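Hajnalka Szabó
Mar 8, 2026

1/ Ok, the table by the window has taken over my entire weekend and I'm going to post about it until I run out of tea. Mute me now if you have no feelings about tables!

2/ Background for the new people: we moved into the Moriarty Street place in August and the big cream table has been the household dumping ground from the first night. Mail, keys, library books, the good scissors, the bad scissors, seedlings, a bike pump. You name it, it got put down there "for a sec".

3/ And it's such a lovely table! Pale cream, tiny dark specks all over, sits right up at the window where the light comes in. I paid $202 for it at the Arel op shop (200 on the sticker and then 2 for the bloke to help me lift it into the ute, which I thought was very fair of him).

4/ So on Saturday arvo I decided I wanted it back. Everything off, wipe it down, and then only let things return if they had a reason to live there. Béla said good luck and went to see his mum. Very supportive, and I mean that, because he is a shocker for saying "oh don't chuck that" and I would've got nowhere.

5/ First thing I learned is that you do NOT start by sorting. I've done that before and you end up with twelve little piles and a sore back and it's dark out. This time I cleared one end completely, right down to the surface, and used that end as the working end. Everything else could stay a mess for as long as it liked.

6/ It made such a difference, having one bit of bare table to look at while I was elbow-deep in the rest. The light was white and flat, proper overcast, and it still bounced off that cream top like a lamp.
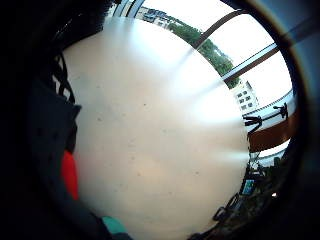

I put the kettle on at that point and just stood there admiring my own work, having done maybe a quarter of it.

7/ Someone asked about the specks last time I posted the table. Yes they're part of it! And yes, they are brilliant at hiding crumbs and a total menace when you're trying to work out if you've finished wiping. I've gone after the same dot with my thumbnail more times than I'd like to say. The trick is to get down low and look across it towards the window. A crumb sticks up. A speck doesn't.

8/ Cleaning: warm water, a drop of dish soap, soft cloth, then a dry tea towel. I did try the Skernik spray that came from the old place and it left a greasy sort of bloom that only showed up when the light hit it side on. Took me longer to get that off than to clear the mail. Plain soapy water from now on.

9/ The mail. Oh, the mail. 31 envelopes, and that's after I'd binned the catalogues. A good chunk were for whoever lived here before us, so those have gone in a bundle to go back to the post office. One was a voucher for me from the Gultance nursery that's still good, so I'm taking that as payment for my labour!

10/ My system for paper now, such as it is: it gets opened standing up. If I sit down with it, it stays on the table. Standing up, I want to be rid of it. Recycling, or the folder on the shelf, or straight into my bag if I have to do something about it while I'm out.

11/ Bags were the other big one. Bags on a table breed. You put a bag down and then a jumper goes on the bag and then the hat goes on the jumper, and a fortnight later you find the hat. I've put two hooks in by the back door (wonky, but they hold) and that's where bags go when nobody's in the middle of packing one. I'm not going to be a tyrant about it, a bag can sit on the table while it's being filled. It just can't move in.

12/ Which brings me to the thing I'm most excited about, and that's the basket. I'd been keeping the big black woven one in the spare room with blankets shoved in it and it never looked like anything in there. Up on the far part of the table near the window it looks fantastic! All that dark weave against the cream, with the little glints of light around it, and the trees outside behind the lot. I kept walking out of the room so I could walk back in.

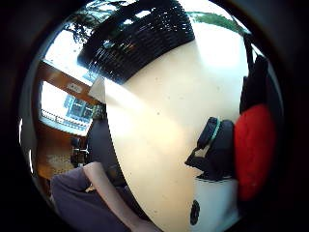 13/ Rules for the basket, because Béla asked for rules and then laughed at me for having some:
- it's for things on their way to somewhere else in the house
- it gets taken around and unloaded before dinner
- no food
- no receipts (this one's aimed at a specific person)

14/ I did think about a tray instead, and tried one for an hour or so. The trouble with a tray is everything on it is still on show, so your eye counts it all as mess. A basket with proper sides just reads as one object. Same amount of junk, much calmer head.

15/ Also tried a few different spots for it. Near the middle, it's in the way of anyone trying to eat. At the near end, you knock it with your hip on the way past. Far end by the window is the winner, you can reach it if you lean and it leaves the whole long sweep of the table free to use.

16/ A couple of you have asked about sun damage, fair question. We do get strong daylight along that side and I've no idea yet whether black weave fades. My plan is to give it a quarter turn every time I wipe the table, so at least it'll fade evenly. If anyone's had a dark basket in a bright window for years, please tell me how it's held up!

17/ Things I found while clearing, in case you enjoy that sort of thing as much as I do:
- the tape measure (we've bought two since)
- a packet of sweet pea seeds, still sealed
- $22 in a birthday card I'd clearly meant to bank
- my favourite pen!!
- a key. No idea. It fits nothing.

18/ The sweet peas are going in at the end of the month. I want them along the fence so there's a bit of colour out there with all the green. That view is honestly half the reason I love this table, you sit down with toast and there's leaves and sky past the buildings.

19/ Things that did NOT get to come back: the bike pump (shed), the bad scissors (bin, goodbye), library books (returned, with a small fine and a lovely chat), the seedling trays (back step, they were getting leggy anyway), and a candle I've been saving for a nice occasion, which I lit that night.

20/ Béla Kelemen update, by popular demand: he came home, looked at the table, said "oh wow", and put his wallet, his sunnies and a bag of lemons on it. To his credit he then looked at me, picked up the lemons and took them to the kitchen. The wallet went in the basket. We'll get there.

21/ How long did it all take? An afternoon and a bit of the next morning, with plenty of tea breaks. The wiping was quick. The deciding was slow. If you're doing yours, do the deciding with music on and nobody else home.

22/ Next up is the hallway cupboard, but I'm not doing that till I've had a few proper breakfasts at my beautiful clear table. Show me your tables! I want the messy ones as well, the messy ones especially.

23/ Oh and for those asking, the Arel op shop had another table out the front when I drove past yesterday - darker and a fair bit smaller, with a wobble. I have not gone back to look at it. I might go back to look at it.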